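23rd May, bench notes

Okay, so the marinade trials. I've been putting this off because the walk-in smelled like vinegar all month, but the Stuno samples are finally written up and I want it down before I forget which tub was which. Batch 305 went in at the low salt level, batch 686 at the high one, both with the same Tsao vinegar (the pale one, please stop using the dark one, it throws the color readings!).
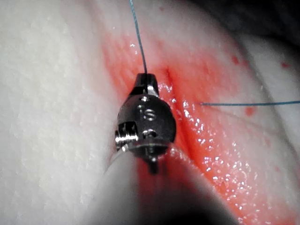 The low salt tubs held their weight way better than I guessed. Liya Adugna bet me a coffee that they'd drop past the limit, and I'm collecting. The high salt ones drained like crazy and the liquid went cloudy, so I filtered it twice and still got a gummy layer on the paper. Gil-soo thinks it's the starch in the Lulten mix. I think it's the stirring, but I'll run one without starch and we can argue after that.

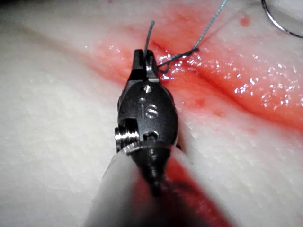

*Dark blue thread bunched next to the jaws, lighter strand running up and right.*

Scale note: the small one drifts if the fan is on. I re-zeroed it 27 times, which is silly, so now the fan stays off while weighing. Final reading for the pooled liquid was 1,258 grams with the fan off.
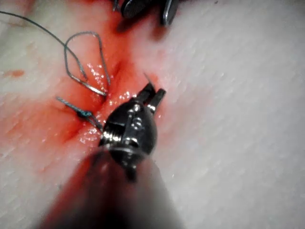
*Red stain along the slanted cut, right half mostly clean.*

Still to do: order filter paper, label the Ritivik jars properly, ask Gil-soo where the good funnel went.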